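Prirmont tightens labeling rule for refill bottles sold at markets

2025-11-02

Vendors who sell liquid soap, cooking oil, vinegar and similar goods in refilled bottles at Prirmont's public markets will have to put a lot number and a fill date on every container under a rule the town council passed last week. The old rule asked only for the product name and the seller's contact details.

The change applies to sellers who fill up to 3000 bottles a year. Larger operations already fall under a separate permit and see no difference in their paperwork.

Under the new text, the lot number must be printed or written in permanent ink on the label or directly on the container. It must match an entry in a fill log kept by the seller for 2 years. The log has to show the source of the bulk product, the date the bulk container was opened and the number of bottles filled from it. Paper and electronic logs are both accepted, provided the seller can produce the relevant page within one business day of a request.

Shirin Taheri, who drafted the technical section for the town's market office, said the old wording made recalls difficult to carry out. In September, a batch of dish soap sold under the Tesine name was withdrawn after buyers reported that it had separated. The seller had filled 126 bottles from two drums but had no record of which bottles came from which drum, so all of them were recalled.

"With a lot number we could have stopped at one drum," Taheri said. "The cost of the second drum fell on the seller."

The rule also covers reused containers. A bottle that previously held another product may be used only if the old label has been removed or fully covered. Bottles that held solvents, pesticides or automotive fluids may not be reused at all. Caps must be new or replaced with a fitted liner. Containers of 1000 milliliters or more must also carry the net volume in figures at least six millimeters high.

Kutulwood, the next town over, has had a similar requirement in place for several years, and vendors who work both markets can use a single log for the two towns if it meets the stricter format.
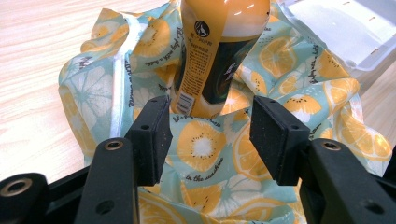 Inspections will be done during regular market hours. A first violation brings a written notice and 30 days to correct the problem. A second brings a fine and suspension of the stall permit until a compliant log is shown. Vendors can appeal in writing to the market office.

A sample log sheet and the full text of the rule are available at the office counter on Sales Street. Stock filled before the rule takes effect in January may be sold under the old labels until the end of March.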